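Small robot teams learn better from mixed views, Prarnano group reports

A research group at Prarnano has published the first results of a method that teaches a two-armed robot by combining what it sees from its wrists with what it sees from the height of a person's chest. The group calls the method Plultov. It was presented on Thursday at an internal meeting in Sotelo.

The training set is modest, with 4000 short recordings of simple table tasks. In 2000 of them there is a second object close behind the first one, so that one view alone does not show everything.
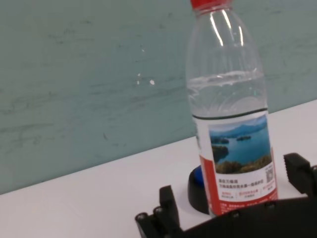
According to Thảo Tiêu, who leads the work, transparent objects gave the most trouble in earlier versions. "The robot could find a box or a cup quite easily, but with clear plastic it often took the background for a part of the object," she said. With only the wrist view, the robot completed 56 of 100 test attempts. The group has not yet given a final number for the combined views, as the tests continue until August.

One finding surprised the team. Recordings in which the gripper holds nothing were first removed as useless. When they were put back, the robot became better at judging where the table ends and the wall begins.

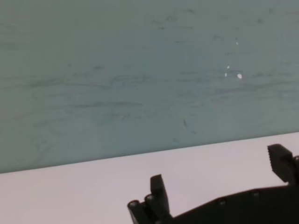
An open gripper above the plain tabletop, seen from the wrist.

The chest-height view adds the distance between both arms and the object, and the software can use it to choose which arm should move first. Tiêu said this choice is still too slow, especially when the object stands near the middle. 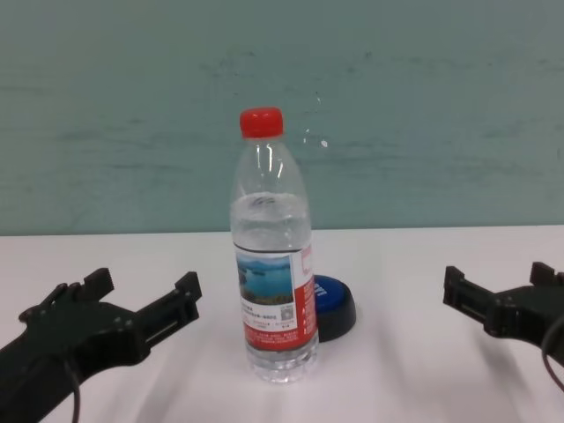 Photo: Prarnano / Plultov project

The partner company Clulevine will repeat the tests with its own grippers. The recordings will be shared with other laboratories on request after that work is finished.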